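何度も同じご質問をいただくようになったので、思いきって一か所にまとめてみました。木のまな板やカッティングボードのお手入れについて、工房Lendleyに届いたお便りへのお返事集です。長くなりますが、お茶でも飲みながら、気になるところだけ拾い読みしていただければうれしいです。(2025年4月15日更新)

## 買ってきて最初に何をすればいいですか?

まずはぬるま湯でさっと流して、布巾で拭いて、立てかけてひと晩。これだけで大丈夫です。うちの品はオイルを塗ってからお送りしていますので、届いた日にあわてて塗り直す必要はありません。箱を開けたときに少し油のにおいがするかもしれませんが、数日で落ち着きます。

## オイルは何を使えばいいですか?

いちばん多いご質問です! 私たちは食品に使えるミネラルオイルか、くるみ油をおすすめしています。ただ、くるみ油はナッツアレルギーの方がいらっしゃるご家庭では避けてくださいね。オリーブオイルやサラダ油は乾かずに残って、夏場にべたついたり、いやなにおいが出たりします。「家にあったから塗ってしまった」というお便りもよくいただきますが、そんなときは中性洗剤で二度ほど洗って、しっかり乾かしてから塗り直してみてください。

## どのくらいの頻度で塗るのですか?

毎日使う方で月に一度、たまにしか使わない方なら季節の変わり目くらいで十分だと思います。水を一滴落としてみて、玉にならずにすっと染みこむようなら塗りどきです。やわらかい布に少しだけ取って、木目に沿ってのばし、30分とは言わず、できればひと晩置いてから余分を拭き取ります。塗りすぎたからといって長持ちするわけではないので、どうぞ気楽に。

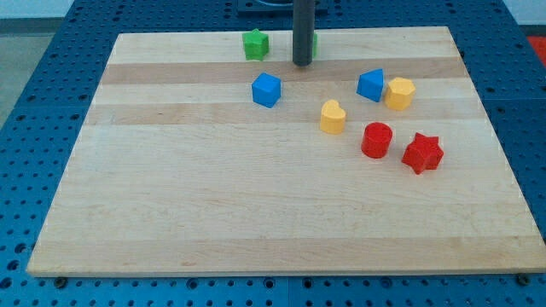 拭き取りに使った布は、丸めたままごみ箱に入れないでください。くるみ油のように乾く油は、布の中で熱を持つことがあります。水でたっぷり濡らして、袋に入れてから捨てるのが安心です。

## 反ってしまいました。もうだめでしょうか?

いえいえ、あきらめるのはまだ早いです。反りはたいてい、片面だけが濡れたり乾いたりして起こります。へこんだ側に固く絞った布巾をのせ、その面を上にして平らなところに置き、様子を見ながら何日か待ってみてください。工房のDilek Dumanも自宅の一枚をこの方法で直して、今も朝のパンを切るのに使っています。割れが入っている場合は、無理をせずご相談ください。

## 食洗機に入れてもいいですか?

ごめんなさい、これだけはお願いですからやめてください。高い温度と長い水濡れで、貼り合わせたところが開いてしまいます。

## においや黒ずみが取れません

玉ねぎやにんにくのにおいには、粗塩をふって半分に切ったレモンでこすり、しばらく置いて洗い流すのが昔ながらのやり方です。黒ずみは表面だけなら、よく乾かしたあとに紙やすりで軽くなでると薄くなります。粗いものから始めたくなりますが、240番くらいの細かめで、木目に沿ってゆっくりどうぞ。

## 削り直しはお願いできますか?

はい、承っています。担当はSaid Younisで、3月は少し混み合ってしまい、お待たせした方には申し訳ありませんでした。長さ50センチまでのものでしたら、他のお店で買われた板でも構いません。お預かりの期間は約6日です。送る前に写真を一枚メールでいただけると、お返事がぐっと早くなります。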